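Home | Forums | New posts | Log in
Filed under: Student Builds & Competitions

kouris_fan
Our club is entering the Meston sim challenge in July. 14 tasks. Renders from our runs: 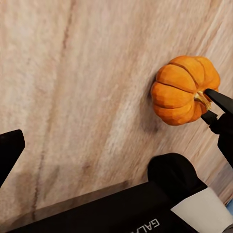
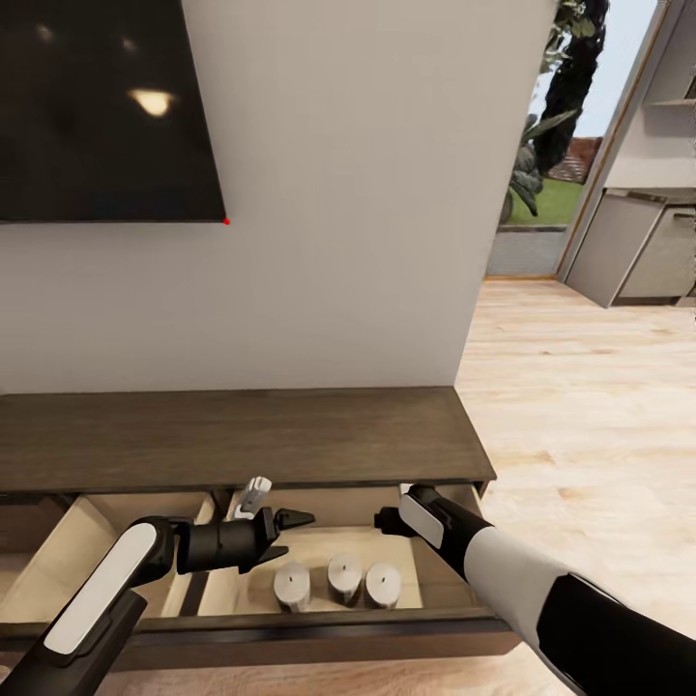
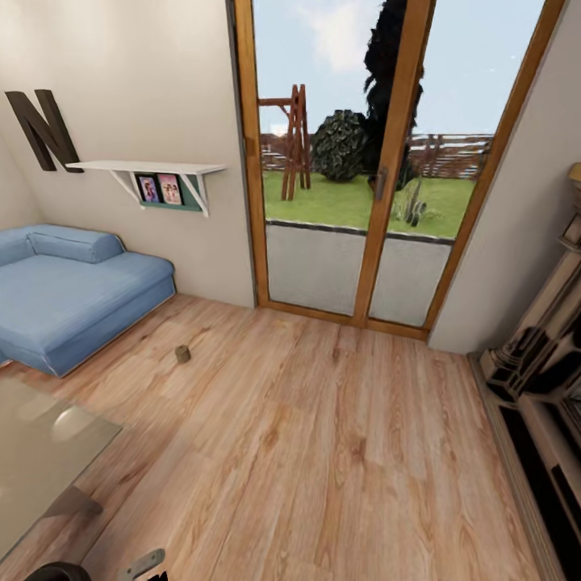 Scored 90 on the practice set.

torque601
90 in a simulator. Call me when it's on hardware – my students' sim scores fell apart the first week.

Armelle Carré
Hardware costs money, torque. Our school has none.

torque601
Fine, but don't call it a robot club.

kouris_fan
How many seeds would convince you?

torque601
More than 2.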